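Progress report to the Prosser Fund
Second period: from September to February
Grant: Driving and workshop training for people returning to work
Written by Remo Gatti, programme coordinator, Aranico Training Centre

1. Summary

In this second period we continued the training for lorry drivers and workshop assistants which your fund supports. The number of enrolled trainees is now 59. In the first report we promised that the theory part would be moved to the evening for those who already have daytime work, and this has been done from October. The practical driving hours are behind the plan, and I explain the reasons in section 3. The money is within the budget, with one request for a change that you will find in section 6.

I would like to thank Fumiko Nishimura for her patience with our late figures in November. The new attendance register is now in use in all groups and I do not expect the same delay again.

2. Who is taking part

The trainees come to us by three ways: the employment office, former military staff who look for a civil job, and direct application. The third way has grown the most. Many of these persons heard of the course from a cousin or a neighbour who took it before, and they arrive with quite exact questions about the licence, the medical examination and the night work.

The group of former military staff is smaller than we hoped. Several of them already drove heavy vehicles in service, and they expected that this experience would shorten the course more than the rules permit. Luuk Visser, who leads the practical part, has met the resettlement adviser two times to correct the information sheet. The old sheet said "reduced programme" without saying what is reduced. The new one says clearly that only the vehicle checks and part of the manoeuvring hours can be recognised, and that the full theory examination remains.

Of the 59 enrolled, 13 have left before the end. Most of these found other work, which for us is not a bad result, but it must be counted as a departure under our agreement. Two stopped for family reasons and have asked to return in the spring. We have kept their files open.

3. Teaching

Theory. The evening groups begin at 18.30 and finish at 21.00. Attendance in the evening is better than it was in the afternoon, but the trainees are more tired, and Katia Bassi has changed the order of the lessons because of it. The calculations of load and driving time now come first, and the discussion of work situations comes after the pause. She has also written a word list for trainees whose first language is not English. It covers the words that appear in the examination and which are not used in daily life, such as "overhang" and "tare".

Practical driving. We planned 100 hours for each group on the road and on the yard. The groups of this period reached between 80 and 90. The reason is the second vehicle, which was out of service for five weeks while we waited for a part of the braking system. We rented a replacement from Brakora for two of these weeks, but it was a smaller model and the hours could be counted only for part of the trainees. The missing hours will be given in March and April, on mornings when the yard is free.

Workshop. The workshop module is the newest part of the programme and I am satisfied with how it goes. Trainees learn to do a daily inspection, to change a wheel safely, to note a defect and to speak with a mechanic about it. The employers told us in the first period that the written defect note was the weakest point of new drivers, so we gave it more time. Shewit Dinsa corrects the notes each week and gives them back with remarks. Her remarks are strict, and the trainees have asked that she continues.

Examinations. 58 per cent of the trainees who sat the theory test in this period passed at the first attempt. This is below what we wrote in the application. The result of the evening groups alone is better than that of the last afternoon group, but it is too early to draw a conclusion from one session. Every trainee who did not pass has been offered two extra lessons before the next date.
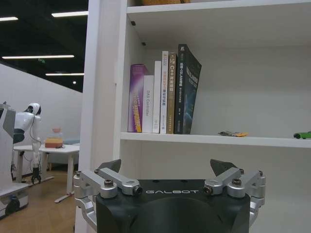
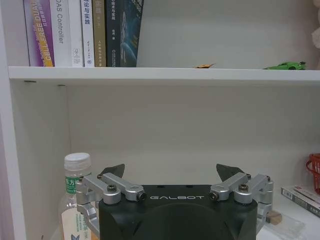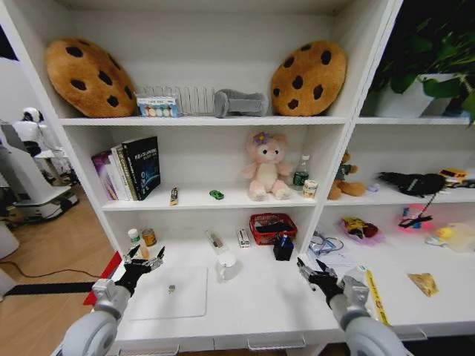 Shelving unit and books.

4. Support outside the lessons

Career advice is offered to each trainee in the fourth week and again before the end. The first conversation is about what kind of driving the person wants, because local delivery and long distance are very different lives, and some trainees had not considered this. The second conversation is practical: the CV, the application letter, the preparation for an interview.

We also held an open evening with employers. Curkudetti sent their transport manager and a young driver who finished our course in the first period. The trainees put most of their questions to the driver — about the first weeks alone on the road, the parking, the pay during the trial time. We will ask again for former trainees at the next evening.

Child care remains a difficulty. The small allowance which the grant permits covers a part of the cost, but in the evening it is hard to find somebody at all. We have no good solution yet. One group has arranged itself so that two parents take turns, and Katia sends the lesson notes to the one who stays at home.

5. Difficulties and what we do about them

The vehicle. The repair is finished and the vehicle passed its inspection. Luuk has made an agreement with the garage that the parts which wear most quickly are kept in stock for us. This costs a little more each month but it is less than one week of rental.

Instructors. One part-time instructor left us in December for a full-time position. We have interviewed three candidates and made an offer to one of them. Until the new person begins, Luuk gives the additional hours himself, and this cannot continue for long.

Waiting time for the medical examination. Some trainees waited six weeks for an appointment. We now ask them to book it on the day of enrolment, before the first lesson.

6. Budget

Spending follows the plan in the lines for salaries, rooms and teaching material. The line for vehicles is over the plan because of the repair and the rental. The line for travel costs is under the plan, as more trainees than expected live near to the centre.

We ask for your permission to move the unused part of the travel line to the vehicle line. The total of the grant does not change. The detailed table is in the annex, with the invoices of Brakora and of the garage.

7. Next period

From March to August we will:

complete the missing driving hours of the present groups
begin two new evening groups and one morning group
hold the second evening with employers
repeat the questionnaire to former trainees six months after the end of the course

The questionnaire will be sent by post and by telephone message, as the e-mail version brought few answers last time. I will send its results together with the third report. If you would like to visit the yard during a practical lesson, please write to Luuk or to me and we will propose some mornings in April.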